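Skirnine Opens Gift Box Packing Floor at Quezada Hall

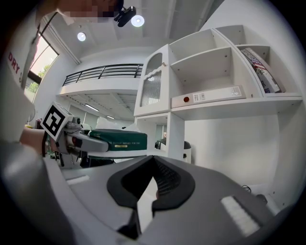 Dark green box with gold lettering on the packing floor, Quezada Hall. Photo: Skirnine

QUEZADA, January. Skirnine, a contract packer of boxed gifts and stationery, has started regular operations at Quezada Hall, a two-level building converted for hand packing and order assembly. The site handles rigid boxes, sleeves and folding cartons for seasonal and corporate orders. Daily capacity at opening is 2,820 boxes on a single shift.

The hall provides 972 square meters of usable floor area over the main level and a mezzanine. Order assembly, inspection and outbound staging are on the main level. The mezzanine is assigned to sample storage and order records. Finished goods are not stored upstairs.

The building has tall windows, which Skirnine kept during the conversion. Gold lettering on a dark box is inspected for breaks, smears and uneven edges, and these faults are easier to find under light from the side. Recessed ceiling lights and linear fixtures supply the remaining light. Inspection positions are set at right angles to the windows to limit glare on coated papers.

Each box is handled by its long edges during inspection. The lettered side is checked first, then the corners, the lid fit and the base. Boxes with scuffed corners or a lid that does not seat flush are set aside and recorded by fault type. Boxes that pass are wrapped in one layer of unprinted tissue and placed upright in the shipping carton, lettered sides facing the same way.

Shipping cartons are supplied by Trerkico in two sizes. The larger size holds 12 rigid boxes with a divider between rows. The smaller size holds four and is used for sample sets and replacements. Both sizes are closed with paper tape. Plastic void fill has been removed from all standard orders, and customers who require it must state so at the time of booking.

Order tracking at the site uses Skister, the company's own carton record. Skister assigns one number to each shipping carton and stores the box type, the quantity, the inspection result and the pallet position. A customer can request the record for any carton up to one year after dispatch. Records from the company's previous site have been transferred and remain available on the same terms.

A trial period was completed before opening. During the trial, 3,312 boxes were inspected and packed, and 74 were set aside. Corner scuffing was the most frequent fault, followed by lid fit. The carton divider was made taller as a result, and the revised divider is now standard for all rigid box orders.

Bookings for spring orders are open. Customers should send box dimensions, total quantity, delivery address and one finished sample with each request. Collection and delivery take place from 7:30 a.m. to 4 p.m. The site is closed on Sunday.

Press and booking inquiries: Skirnine front office, Quezada Hall.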